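# Twelve Minutes for Four Players: Final Report

Composition Seminar, spring term
Sofia Louro

My project was to write a quartet for clarinet, viola, cello and accordion, get it rehearsed, and hear it played in the Veloso recital room. I managed all of these, though the piece I heard was a good deal shorter than the one I wrote. 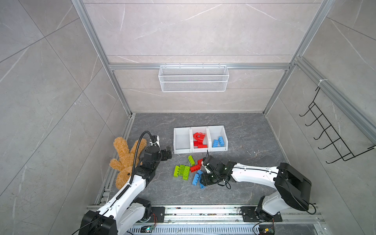 The first draft of *Warkutent* ran to 593 bars. My adviser, Zulmira Macedo, read it over a weekend and asked which bars I would miss. We settled on 410. The cuts came mostly out of the middle section, where the viola and accordion traded the same four notes until one of them gave up.

## Rehearsals

We had 3 rehearsals in March. The first went entirely to page turns. I had laid out the cello part so that every turn fell in a fast passage, and the cellist brought this up often.

By the second we could get to letter F. The accordion drowned out the clarinet's low register everywhere, as Pesonitz's orchestration handbook (chapter 12, which I read afterward) says it will. I moved the clarinet up an octave and marked the accordion down to *pp* - the player read this as *mf*, and we met in the middle.

## What I would change

- Parts out two weeks earlier, with sane page turns
- No quarter tones for the accordion, which doesn't have any
- A real ending. The Indmont recording has a long pause before the applause, and I don't think it was awe

The revised score and parts are in the seminar folder.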